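Kitchen tips for working next to robot arms

I've washed up for a living for 18 years, the last 2 of them at the Doltcombe canteen, where we now share the dish area with robot arms. Lots of you wrote in after my last page asking what that does to the job, so I've put together what I've picked up so far. Most of it works fine in a home kitchen too!

First thing, and I wish I'd known it sooner: stack by kind. I used to pile up whatever came to hand (bowls on plates on trays, you know how it goes) and sort it out later with my own two hands. An arm gets on much better with plates in one pile and trays in another, with a clear gap between the two. Line the rims up if you've got a second. I got so used to it that my cupboard at home looks like a store shelf now.
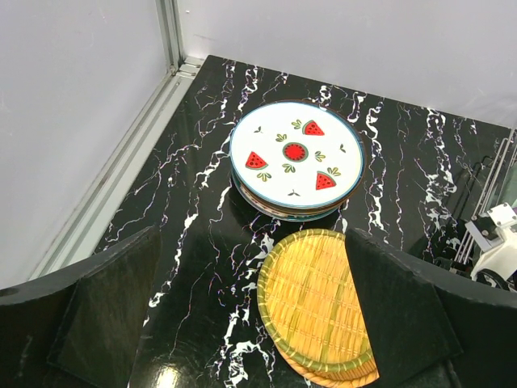

Plates in one stack, woven trays in another.

Next, shiny counters. They look great and they show every smear, and glare can make life hard for anything that works by camera. Wipe with a damp cloth, then go over it with a dry one while it's still wet. Skip the scouring powder, please, because scratches don't buff out of a glossy finish and you'll be looking at them forever.

Then there's the rack. Give it a home and leave it there. Satish Vishwakarma put little tape corners down for ours at the start of October and I grumbled, but I don't go hunting for it anymore. Same goes for sponges. Stand them up between the wires so air gets to both sides, and rinse them in hot water at the end of the shift. A sponge left flat in a puddle will smell by morning.

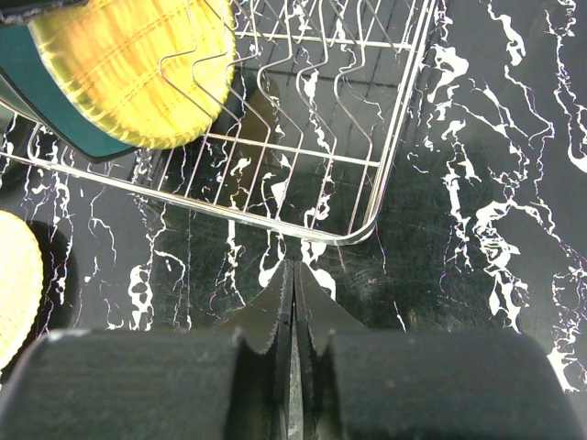

A sponge stored in the wire rack, scrubby side showing.

Now the part people really want to know about, which is the job itself. My hours haven't changed. What I do in them has. There's less reaching and twisting, and my shoulder is happier for it, but I do more setting up and more checking. I look over plates for dried-on egg, I pull the chipped ones, and I get called when something lands crooked. Some days I miss just getting my head down and plowing through a pile with the radio on. It's a different kind of tired, more in the eyes than in the back.

If it's coming to your workplace, ask early who gets shown how to stop the arms and clear a jam. Make sure it's everyone on the shift! And keep a written list of what goes wrong, even the small stuff. Mine's in a 30-page notebook by the sink, and it got us a better spot for the rack.

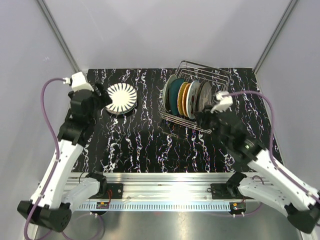
Lalit Sandhu wrote in to say that at Endier they did it the other way around, bringing the arms in first and asking the dish crew afterward, and the crew spent weeks walking around things that were in the wrong place. "Get your notebook going before day one," he says, "and put down how you do it now, so there's something to compare with."

Good advice, and I'm stealing it. Next time I'll do drying cloths and how often to boil them.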